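Respiratory Skills, course handouts
Posted Jul 4, 2022 by the module tutor
Filed under: Handouts / Lungs and airways
14 shares | 3 comments

Week 2: reading a spirometry trace

Right, last week we did the plumbing (windpipe, bronchi, all the little branches), so this week it's blowing! Spirometry is the test you'll see more than any other in clinic, and I love it, because you get such a lot from one big breath out.

Two numbers to learn first. FVC is all the air a person can force out after a full breath in. FEV1 is how much of that comes out in the first second. Divide the second by the first and you have the ratio, and a low ratio points towards narrowed airways, as in asthma or COPD.

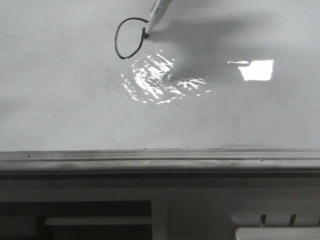
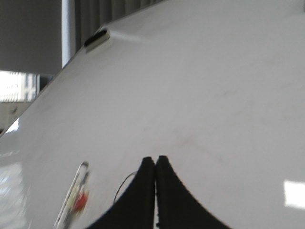
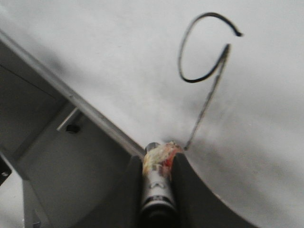
Now, the flow-volume loop. Flow goes up the side, volume along the bottom. A healthy blow shoots up to a sharp peak and then slopes down fairly straight. If the slope sags in the middle like an old washing line, think obstruction. If the loop is a decent shape but skinny, think restriction, and send them for full lung volumes before you say so.

Worked one from the Garklow practice set: FEV1 1,413 ml, FVC 2,141 ml. Ratio 0.66. Obstructed, then, and I'd want a repeat after a bronchodilator. (Do compare with the lower limit of normal for age as well, please. Half of you forgot last year.)

Bad blows: coughing in the first second, a slow start, giving up early. Bin them and try again after a rest.

For next time, read the Quiroga chapter up to page 300 and have a go at the Pullby traces. The resit for this unit is in August.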